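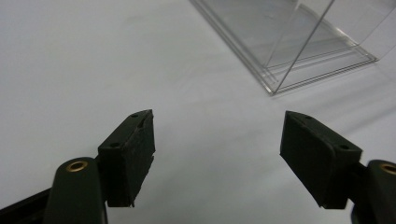 Budget week again! I've had the spreadsheet open since breakfast and I'm still stuck on the first proper line, which is grippers. We've got the £1,953 Senyo Kpodo signed off for us, and I want it to last until June if I possibly can.

The hand-held ones take a fair bit of wear, mostly on the pads, so I've put down 16 spare pads and a bag of 100 screws (cheap, and they roll off everything). Teresa thinks that's greedy. Teresa isn't the one hunting for screws on a grey carpet!

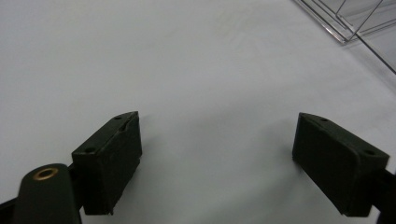 Feruvis quoted me 18 days for delivery, Findum were quicker but dearer, and I've gone with Feruvis for the pads and probably the cables too. I'd love a few more clear boxes in different sizes – they're fiddly things to work around, all edges and reflections, and good practice for exactly that reason.
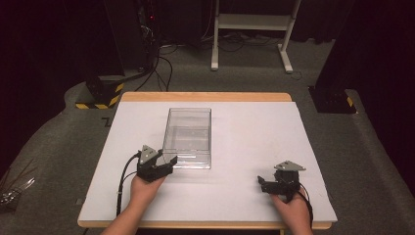
Then there's the table. Cristian wants a bigger one with a proper white top, and I keep saying a new board would do us fine for a fraction of the money. We're measuring up on Monday, and I'm bringing my own tape.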